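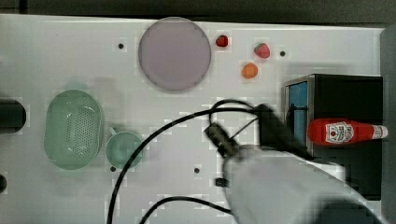 Syafiqah Krishnan
Prototype and production, Unau board game workshop

October, notebook entry, morning through late afternoon

Picking up from the last entry: second set of player boards for Pratenby is cut, the card stock from the new supplier is in, and the box insert still doesn't fit.

8:40. Started with the boards. The recessed slots for the wood markers were too tight in the first set. They held the markers well on the table but people had to pinch and twist to get them out, and two testers bent the top layer doing it. The second set has slots a hair wider, same depth. Glued up six boards with the spray adhesive and put them under the big press with wax paper between. Left them there until lunch. Note for whoever glues next: spray the bottom layer only. Spraying both sides gave us ridges around the slots last time and they had to be scraped out with a toothpick.

9:30. Card stock. Cut one sheet of the new stuff by hand and one on the guillotine. The guillotine leaves a slight burr on the left edge, same as it did with the old stock, so that's the blade and has nothing to do with the paper. Blade needs sharpening. I wrote it on the board by the door. The new stock is a bit stiffer than the old and shuffles louder. It springs back well after a bridge shuffle. The surface takes the toner fine, but black areas crack a little on the fold test. Cards don't get folded in play, so I'm not going to chase it, but we shouldn't use it for the screens.

Printed the full event deck on it. Colors come out cooler than on the old stock. The harvest and river suits are now closer together than I'd like. Under the warm lamp at the end of the bench I mixed them up twice while sorting. Options are to push the harvest suit more toward yellow, or put the suit icon in two corners instead of one. I prefer the icons. It's a change to the template only, and it also helps people who hold their cards fanned the other way. Asked Nugroho side (they do our layouts) to send a template with both corners and they said they can have it by tomorrow.

11:15. Rules. Went through the notes from the last playtest. Same three questions came up at both tables:

Can you pass and then come back in during the same round? (No. The rulebook says this on page 7, which is too late. Move it to the turn overview.)

Do leftover goods count at the end? (Yes, one point per pair. It's in the scoring section but not on the player aid.)

What happens when the market is empty and someone draws the trader? (We have no rule for this. Both tables made one up, and they made up different ones.)

For the third one I'm going with the simplest: discard the trader, draw again. The other table's version let the player keep the trader until the market refilled, which they liked, but it means remembering a card sitting in front of you for maybe four turns, and everyone forgot it at least once. Wrote the new line into the draft and marked it so we can find it if it causes trouble.

12:50. Boards out of the press. Five are flat. One has a slight warp along the long edge, the one that was on top of the stack. Put it back under with a second sheet of wax paper and the heavy block. Markers drop in and come out with one finger now. Held a board upside down and shook it and three markers out of twenty fell. I think that's acceptable for something that lies on a table. If anyone disagrees, say so before we order the die, because changing the slot after that is expensive.

1:45. Box insert, third attempt. The problem is still the coin tray. The coins alone fit. Add the first player token and the lid rises by the thickness of the token, which shows as a gap all the way around the box. Tried turning the tray on its side and the coins spill into the card well when the box is stood on a shelf. Tried a shallower card well, but sleeved cards then stick up over the top. We should assume people will sleeve.

What worked was cutting a small pocket for the token under the rulebook, in the corner where the score pad used to be. The score pad moves on top of the player boards. Lid closes flat. It looks a little odd when you open it, with the token by itself down in the corner, and I expect people will pull it out and then not know where it goes back. A printed outline in the pocket would fix that. Scored and folded a clean version in gray board and labeled it insert 3B. Please don't use 3A, it's in the scrap bin for a reason.

3:00. Weighed the full box with everything in it. Came to about 600 grams, lighter than I guessed. The wood pieces are 200 of that. If we go to the thicker player boards it goes up, and I want to check where the next postage step is before we decide. Not done today.

3:30. Solo test of the Gullum expansion, just the first half, with the new trader rule. Played both sides. The empty market came up once and the redraw took a few seconds and didn't feel like anything, good. The ferry cards are still too strong early. Whoever gets one in the first two rounds can reach the far bank before there's any toll on it. I scored 30 with the ferry side and had to stop with the other side well behind. Tried again with the ferries shuffled into the bottom half of the deck only. Closer game, but the opening was slow, since there was no reason to go near the river. Maybe leave them in the full deck and raise the cost to 2 wood. Will try that next.

Also, the ferry card text says "cross" and the rulebook says "travel". Pick one. I'd go with cross.

4:40. Sorted the bits back into trays. We're short four blue markers and have extra of the natural ones. Check the bag from the last playtest before ordering more.

To do:
Sharpen guillotine blade
New card template, icons in two corners, reprint harvest and river only
Move passing rule to turn overview
Add goods scoring to player aid
Printed outline for token pocket, insert 3B
Check warped board in the morning
Postage steps
Ferry at 2 wood, full deck, at least two games with someone other than me on the other side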